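# Raum 901: Der große Tisch und was darauf wohnt

Wir sind im März umgezogen, und seitdem fragen Leute aus den anderen Büros, wie es bei uns aussieht. Es sieht aus wie ein Büro. Wer es genauer wissen will, findet auf dieser Seite ein paar Notizen und Bilder vom großen Tisch, der mit Abstand am meisten diskutierten Anschaffung in der Geschichte von Paewai.

Zur Wahl standen zwei Modelle. Brendan Costello wollte den Flerkholm, ein Möbel mit Kabelklappe, Kabelwanne und einer Montageanleitung von 30 Seiten. Nobuhle Gumede wollte eine Platte, auf der man etwas ablegen kann. Es wurde die Platte. Brendan hat das mit Würde getragen und erwähnt die Kabelklappe seither nur noch, wenn jemand ein Kabel in der Hand hält.

Hell ist er geworden, mit Holzmaserung, und so glatt, dass sich das Licht in Streifen darin spiegelt. Das gefällt allen, die nicht den Wischdienst haben. Gegen Mittag sieht man jeden Fingerabdruck, und wer gegen Mittag hinsieht, hat verloren und muss den Lappen holen.

Zur festen Besetzung: Die Pflanze im weißen Topf kam mit aus dem alten Büro und hat den Umzug besser überstanden als der Drucker. Das weiße Drahtgestell heißt bei uns Ereck, nach dem Aufdruck auf dem Karton, in dem es lag. Gedacht war es als zweite Etage für Dinge, die man griffbereit haben möchte. Auf dieser zweiten Etage thront die grüne Kunststoffschüssel, und damit ist die Etage voll.
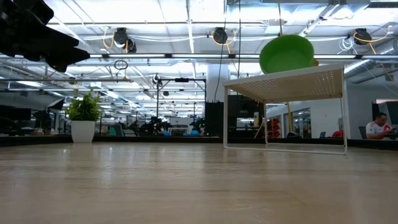 Wie oft wird der Tisch eigentlich abgeräumt?

Einmal am Tag, abends um sechs. Was dann keinen Namen trägt und keine Wurzeln hat, kommt in die Kiste am Eingang und bleibt dort bis zum Monatsende.

Die Kiste war Maeve Mac Giollas Idee. In den ersten Wochen gingen wir noch davon aus, dass erwachsene Menschen ihre Sachen von selbst wieder mitnehmen. Danach lag eine einzelne Fahrradklemme so lange neben der Pflanze, dass Besucher sie für Dekoration hielten. Inzwischen enthält die Kiste vor allem Ladekabel, und am Monatsende findet eine Art Basar statt, bei dem jeder ein Kabel mitnimmt, das ihm nicht gehört.

Die Schüssel ist von der Regel ausgenommen. Angeschafft wurde sie für Obst. Das Obst hielt sich als Konzept ungefähr so lange, wie es sich als Obst hielt, und seither dient sie wechselnden Zwecken: Schlüssel, Teebeutel, einmal das Startgeld für das Tippspiel. Conall Phelan hat vorgeschlagen, sie durch etwas in einer ruhigeren Farbe zu ersetzen. Der Antrag wurde vertagt. Man findet sie immerhin sofort, was sich von Conalls Teetasse nicht behaupten lässt.

Beim Ereck gehen die Meinungen auseinander. Es wackelt nicht, es nimmt wenig Platz weg, und man kann darunter noch Post durchschieben. Andererseits fallen Büroklammern gern durch gelochte Oberseiten, und es gibt hier Leute, die das jedes Mal aufs Neue überrascht. Wir legen die Klammern jetzt in die Schublade. In welche, steht auf einem Zettel, und der Zettel lag zuletzt auf dem Tisch.

Damit sind wir beim Papier, dem eigentlichen Bewohner. Cormac Ó Gríofa hat uns zum Einzug das papierlose Büro versprochen und dieses Versprechen auf Papier verteilt. Was sich auf der hellen Platte breitmacht, ist meist weiß, eng bedruckt und liegt grundsätzlich schräg. Gerade hingelegt hat hier noch keiner etwas, vermutlich aus Sorge, es könnte dann als erledigt gelten.

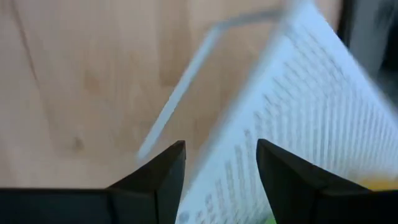
Für solche Fälle haben wir uns auf eine Ablageordnung geeinigt. Bedrucktes kommt an das linke Tischende, Unterschriebenes an das rechte, und in der Mitte bleibt Platz zum Arbeiten. Die Ordnung hielt bis zum ersten Dokument, das noch jemand unterschreiben musste. Es lag zwei Tage in der Mitte und zog Gesellschaft an.

Am hartnäckigsten ist das Formular 773, mit dem man bei der Hausverwaltung neue Stühle beantragt. Es verlangt die Nummer des Stuhls, den man noch nicht hat. Nobuhle hat dort beim letzten Mal die Raumnummer eingetragen und wartet seitdem gespannt auf die Lieferung.

Noch etwas zur Pflege, weil Maeve darum gebeten hat und weil sie den Schlüssel zum Putzschrank verwaltet:

- Lappen nur nebelfeucht. Nebelfeucht heißt, dass er nicht tropft, Conall.
- Keine Tassen ohne Untersetzer. Die Untersetzer liegen in der Schublade, siehe Zettel.
- Die Pflanze bekommt Wasser von Nobuhle und von sonst niemandem. Im alten Büro gossen alle, und wir hatten damals zwei Pflanzen.
- Die Schüssel darf zum Wischen heruntergenommen werden. Sie soll danach bitte wieder hinauf.

Wer sich für die Kosten interessiert: Das Gestell samt Schüssel lag bei 60 Euro, den Tisch hat uns die Firma Zanon aus einer Büroauflösung überlassen, mit Anlieferung bis zur Bordsteinkante. Raum 901 liegt nicht an der Bordsteinkante. Brendan und Cormac haben ihn über die Treppe hinaufgetragen, und Brendan hat unterwegs angemerkt, der Flerkholm wäre zerlegbar gewesen.

Besichtigungen sind tagsüber möglich, einfach klopfen. Wer ein Ladekabel vermisst, kommt am besten kurz vor Monatsende.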